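Progress report to the Wostberg Fund
Community textile repair and lending program, Brustis
22/05/2019

Dear Nele,

Thank you for the two extra weeks. We used them well, and I'm happy to say there is a lot to tell you. When we wrote the application we thought the mending evenings would be the slow starter and the lending shelf would take off by itself. It went the other way round, and I couldn't be more pleased with how the evenings have grown.

Mending evenings

We have now taken in 1179 items since the grant began. Our target for the whole first year was 1000, so we passed it with a good stretch still to go. Knitwear leads by a long way, then trousers, then bags and backpacks with broken zippers. Américo Brandão keeps the intake book and tells me that elbows and heels are the two words he writes most often.

Not everything can be saved. Items that are too far gone are offered back to the owner, and if they don't want them we cut them up for patches and stuffing. The patch drawers were nearly bare in the winter and now they won't close (we need a second cabinet, see under Budget).

The biggest change since the last report is that people stay. At first they dropped off a bag and came back for it. Now most sit down, thread a needle and do at least part of the work with somebody beside them. Ronja Lunde started a darning corner for complete beginners, and three of her first group are teaching it themselves. One of them had never sewn on a button before she came!

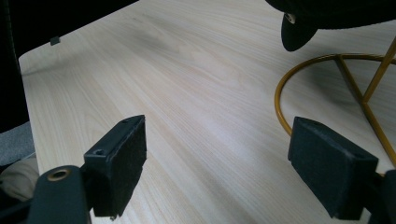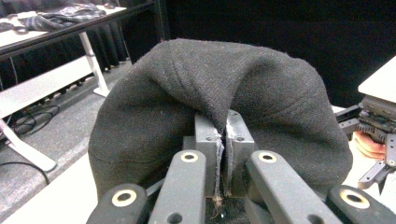
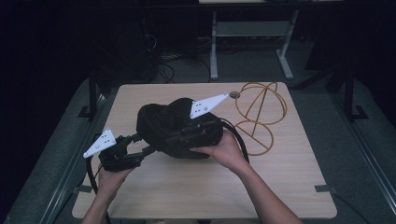
Lending shelf

The shelf holds sewing machines, a serger, cutting mats, a dress form and a growing pile of knitting needles. Borrowing was weak for the first months. Sølve Magnusson asked people why and the answer was simple: they were afraid of breaking something. We took the deposit away, wrote a one-page sheet for each machine in very plain language, and added a short try-out before a machine goes home. Loans picked up right away. One machine came back with a bent needle bar, and the Ververidis workshop fixed it within the week. We'd like to keep using them.

The serger is the exception. It is hard to thread and it scares people off, me included. Gunvor Blomqvist has offered to run a serger-only evening once a month, and if that doesn't help we'll keep it in the room and stop lending it.

School visits

We promised four and have done five. The Gadummont school came twice, the second time because the pupils asked to. They made drawstring bags out of old curtains – very crooked, very cheerful – and several went home wearing them as hats. The teachers would like a longer session next time so everyone can finish. Ninety minutes is too short for a class that size once you take off time for coats and choosing fabric.

Budget

Spending is close to plan. Thread, needles and patches came to 600 against a larger sum set aside, mostly thanks to donated yarn. Machine servicing went the other way and stands at 1740, which covers two full overhauls as well as the repair mentioned above. We would like your approval to move what is left of the materials line over to servicing, and to buy the second cabinet from the same money. The total doesn't change.

What has been harder

Lighting. The room is lovely in the daytime and poor after dark, and black wool under a ceiling lamp is no fun for anyone. We have four clip-on lamps and could use twice that. We also still get very few men through the door. Américo thinks a session on work clothes and outdoor gear would help, and he has already talked a couple of his neighbors into coming.

Until the next report

The evenings run through the summer with a break in August. Before the break we want to have the machine sheets translated, hold the first serger evening and set a date with the school for the fall. Gunvor is sending the receipts separately, along with the intake totals by month. You're very welcome to come by on any open evening, and do bring something with a hole in it.

Warm regards from all of us in Brustis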